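Zorthorpe Community Help
Home and Garden > Heating and Damp

Condensation on bedroom windows every morning, landlord says open a window

Posted by beler_lane

We rent a first-floor flat in Zorthorpe, two bedrooms, built some time in the sixties and double glazed throughout. Since December both bedroom windows have been streaming with water when we get up. I wipe them down with a towel and by the next morning they are the same again. There is now black mould along the bottom seal in the back bedroom and a patch starting behind the wardrobe, which stands against the outside wall.

The letting agent's answer was to open a window. We do open them, but the heating is on a prepayment meter and I don't want to pay to warm the street. We dry washing on an airer in the hall. The bathroom has a fan but it is weak, and there is no fan in the kitchen at all.

A friend has offered to sell us a Wamico dehumidifier, the 12 litre one, second hand. Is it worth having or is it only hiding a fault with the building? And should the landlord be doing something about the fans?

Posted by tidewrack

Get the dehumidifier. We had the same thing and it sorted it. Don't put it in the bedroom with the door shut, it's noisy. Also move the wardrobe.

Posted by oldmortar

I did damp surveys for a housing association until I retired, so this is a long reply.

Water on the inside of the glass first thing in the morning, in the cold months only, is nearly always condensation. Two people asleep in a closed room put a fair amount of moisture into the air overnight, and it settles on whatever is coldest. If the water were between the two panes the sealed unit would have failed, and that would be a repair for the landlord. From what you say it isn't.

The mould behind the wardrobe is the same problem in a different place. An outside wall with no air moving across it stays cold. Pull the wardrobe forward by a hand's width, or move it to an inside wall if you have one free. Clean the mould with a fungicidal wash and let the wall dry properly before anything goes back. Don't brush it off dry. 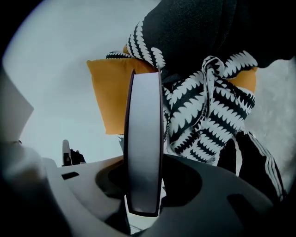
Next, the airer. A load of washing in the hall gives off its water into the whole flat, and the bedrooms get their share because they are the coolest rooms. Put the airer in the bathroom with the door closed, the window open a little and the fan running. If the fan is too weak to hold a sheet of toilet paper against the grille, report it in writing. It may only need cleaning – they clog with dust – but a fan supplied with the flat should work, and keeping it working is normally the landlord's job.

The kitchen is harder. There isn't always a duty to add a fan to an older kitchen that never had one, as long as there is a window that opens. You can still ask. Mention the mould, attach photographs and keep a copy of the email. Until then, use lids on pans and keep the kitchen door shut while you cook and for a while afterwards.

On heating, low and steady works better for this than two hot bursts a day. I know that is awkward on a prepayment meter. What you want to avoid is a warm living room with the doors open and bedrooms with the radiators off. The damp air drifts through and drops its water in the cold rooms.

As for the dehumidifier, it isn't hiding anything. It takes water out of the air and you pour it down the sink. Stand it in the hall with the inside doors open, set it to 50 or 55 per cent if it has a dial, and clean the filter every couple of weeks. Ask your friend how old it is and try it for an evening before you pay. New ones of that size were £146 when I last looked, so I wouldn't give more than half that for a used one.

If a patch stays damp in warm dry weather, or has a tide mark, or gets worse after rain, that is something else and you should press the agent for an inspection.

Posted by beler_lane

Thank you both. Tried the toilet paper on the bathroom fan and it fell straight off, so I have emailed the agent with photos. The wardrobe has been moved. It was worse behind there than I thought, and a shoebox had gone mouldy as well.

Posted by panagiotou_flats

Check the trickle vents along the top of the window frames too, if you've got them. Ours had been painted shut. Took 2 minutes with a blunt knife to free each one and the windows were a lot better within the week. You do feel a bit of a draught if the bed is right underneath.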